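Sandley Homewares and Pantry Fair: was it worth the drive?

Posted 31 July 2022

The parking field opened late, so by the time I got through the gate the line for coffee already ran past the second barn. I had paid for a trade pass, which promised "early access to makers." What I got was a lanyard and a tote bag with one leaflet in it.

Sandley has held this fair every summer for a while now, and the pitch hardly changes. The organizers say 110 stands, all small producers, all people you can talk to. I did talk to a lot of them. A fair number turned out to be resellers who couldn't tell me where their stock was made, and one got quite short with me when I asked twice.

The big draw this year was supposed to be Grimshaw, the basket people. They had the corner spot in the main barn and a banner about heritage weaving. The baskets are nice enough. They are also priced as if each one came with a small house, and the man on the stand said "by hand" so often that I started to wonder which parts weren't. He wouldn't say how many they sell in a year.

Clémence Moulin gave the talk at eleven, on setting up a kitchen with fewer things in it. I liked her. She has a dry way of speaking and admitted she owns far too many mugs. But it is hard to take in a talk about owning less when there is a till on either side of you, and her book was on sale at the back before she had finished.

After that I went through to the side room, where the tables were.

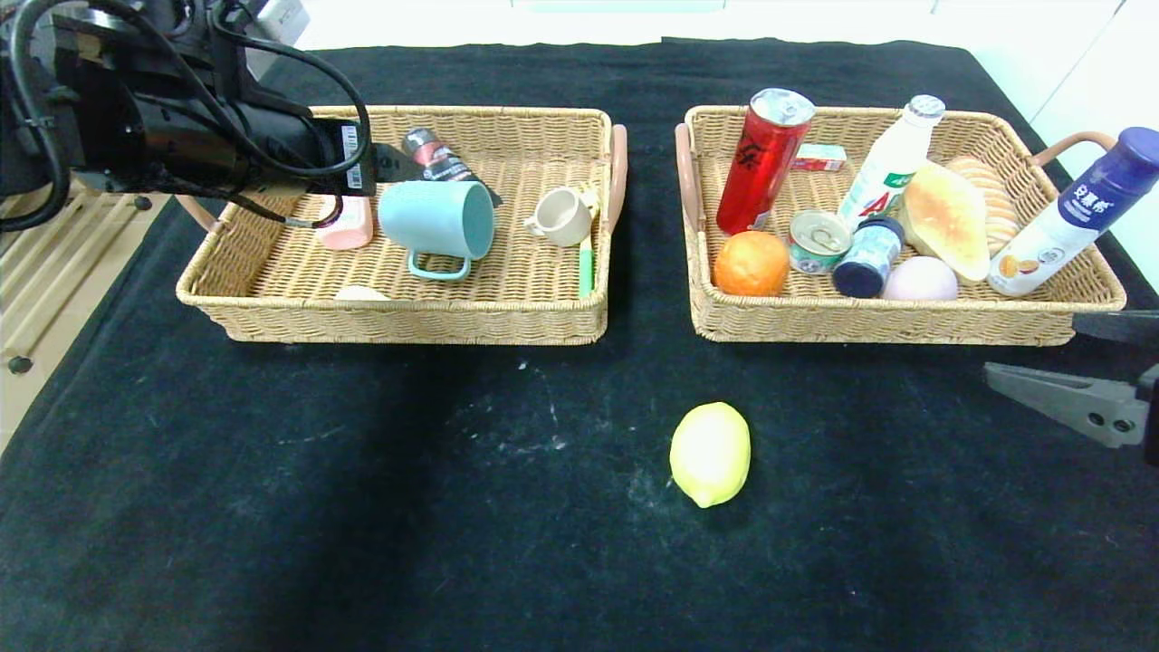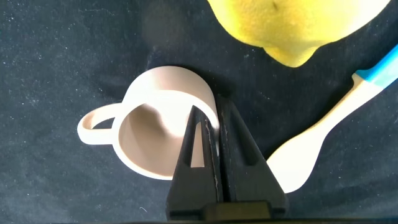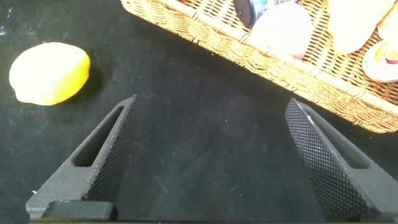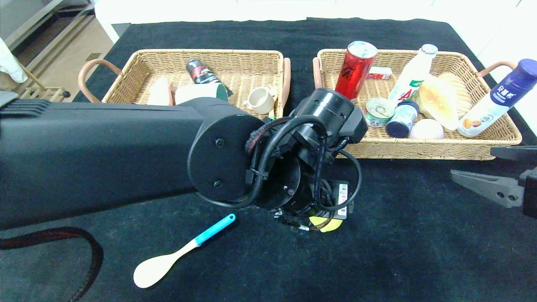
Side room, Sandley. Wicker baskets in the first, third and last photos, a pink mug in the second.

Lunch was a cheese roll and a very small lemonade. The food area has seats for maybe a quarter of the people who want one, and the fair's own website boasts of 1,000 visitors a day, so somebody ought to have done that sum. I ate standing up next to a generator.

The afternoon was better. Hinov, who do enamel pans, had the only stand where I saw goods being used: they were frying onions and letting people scrape the pan clean afterward. No speech, no banner. I asked Danish Swati, who was running it, how long the coating lasts with metal spoons, and he said not to use metal spoons. Fair answer. I bought a small saucepan.

Rakodach was a letdown. Their jars have been written up all over the place, and I'd gone partly to see whether the lids are as good as people claim. Two of the four I tried were stiff, and the one I liked wasn't for sale until January – a display sample, apparently, with a sign-up sheet beside it. The sheet had a lot of names on it. Mine isn't one of them.

Would I go again? On an ordinary ticket, possibly, and after two o'clock, when the crowd thins and the sellers get chattier. The trade pass is poor value. Take a sandwich, and bring cash, as the card readers in the second barn kept dropping out all afternoon.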